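Two-armed cell at Clodivdale back at work after cable refit

The two-armed robot cell at the Wedby workshop in Clodivdale is running again after its cables were rerouted and both grippers checked.

Technician Nandi Buthelezi carried out the work, which began on 16th April. The cell had logged 3573 cycles since its last full service in August, and the left arm had started to lose its wrist signal at full stretch.

Gripper fingers were checked first, for wear and for loose screws.

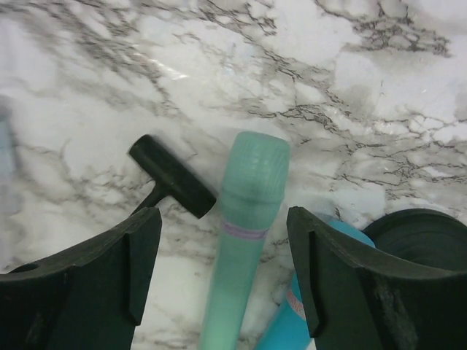
Buthelezi said the fingers would stay on for now -- a spare pair is kept in the store -- and the wrist cameras did not need replacing. The purple cables were the main job. Each now runs along the outside of its arm under white ties, with enough slack for the elbow to bend fully.

Changes made to the cell

1. Cable loops reset on both arms, and the ties renewed from wrist to base.
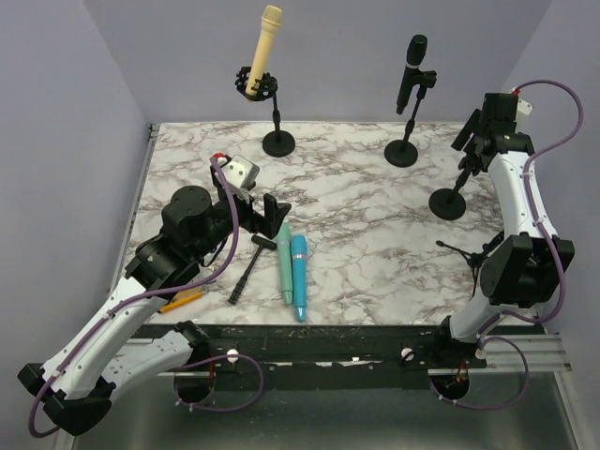

2. Arms tested together on the marble-patterned top, using microphones, stands and small hand tools. The test set includes pieces placed close together, so that each gripper has to come in low without touching its neighbour.

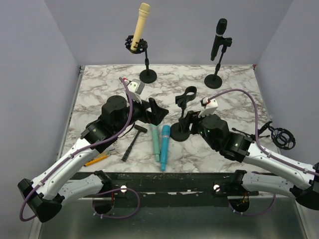 3. Service interval shortened. Jawad Ghumman, who runs the workshop, said the cables would be looked at every 60 hours of running.

The refit cost over £263, most of it for cable. A second cell at the Kullel site is due the same work in August.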